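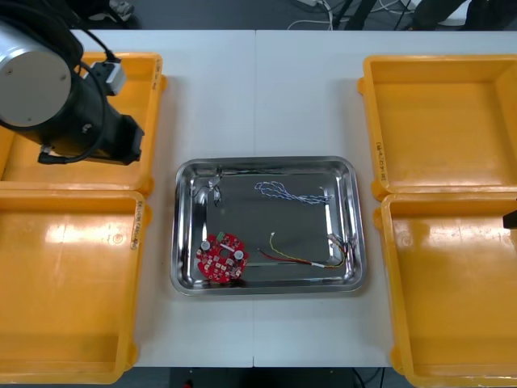 Sorting Before Counting: Teaching Early Subtraction with Word Problems

Project report, second-year course in primary mathematics education
Written by Musyoka Mrema
Supervisor: Cornel Bucur

1. Background

In my first teaching practice I noticed that many children of seven and eight years can solve 12 − 5 on paper, but they stop when the same numbers come inside a story. They look for a word like "left" or "more" and choose the operation from this word alone. If the story says "Anna has 5 more marbles than Tom", they add, even when the question asks for Tom's marbles.

My project asks whether pupils choose the operation better if they first sort stories by their structure, before they calculate anything. I used three types of story: taking away, comparing, and finding a missing part. These types are common in the textbooks of our course, although the names are sometimes different.

2. The school and the pupils

The work was done in Mushi Primary School, in three parallel classes of the second grade. In total 59 pupils took part. Two classes used the sorting lessons and one class continued with the usual workbook, Kidach 2. The teachers of the three classes plan together, so the topics were the same in all rooms.

3. Lessons

I prepared five lessons of forty minutes. In the first lesson the pupils received story cards without numbers, for example: "There were some birds on the roof. Some flew away. How many are on the roof now?" They worked in pairs and put the cards in groups. I did not give them the names of the groups. Most pairs sorted first by topic (animals together, sweets together), and this was useful for the discussion, because one pair then asked if a bird story and a sweets story can be "the same inside". I kept this expression for the rest of the project.

In the second and third lessons we drew each type. For taking away we used a row of circles with some crossed out. For comparing we used two bars, one under the other. The missing part was the most difficult one to draw, and I changed the drawing after the first class, from a circle with two halves to one long bar with a covered piece.

Numbers came back in the fourth lesson. In the last lesson the pupils wrote their own stories for a neighbor to solve.

4. Results

All pupils did a short written task before and after the lessons. I collected 400 answers to story problems from the two sorting classes in the second task, and in 323 of them the operation was correct. I marked the operation separately from the result, so an answer with a small counting mistake was still accepted here.

The comparing stories improved most. The missing part stories improved only a little, and in the workbook class they did not change. Several pupils still wrote an addition with an empty box, such as 8 + □ = 13. I first marked this as wrong, but after talking with my supervisor I marked it again as correct — the child has understood the story and only writes it in another way.

5. Difficulties

The first lesson was too long. Cutting the cards took ten minutes, and for the second class I cut them at home in the evening. Also, some of my stories had difficult language. The word "fewer" was new for a part of the class, and I cannot say if these pupils had a problem with mathematics or with reading.

The classes were not chosen by chance, so the comparison with the workbook class must be read with care.

6. What I would change

I would begin with two types of story and add the third one a week later. I would also read every card aloud once. The stories written by the pupils were more interesting than mine, and next time I would use them already in the third lesson. The full set of cards and both written tasks are in the appendix.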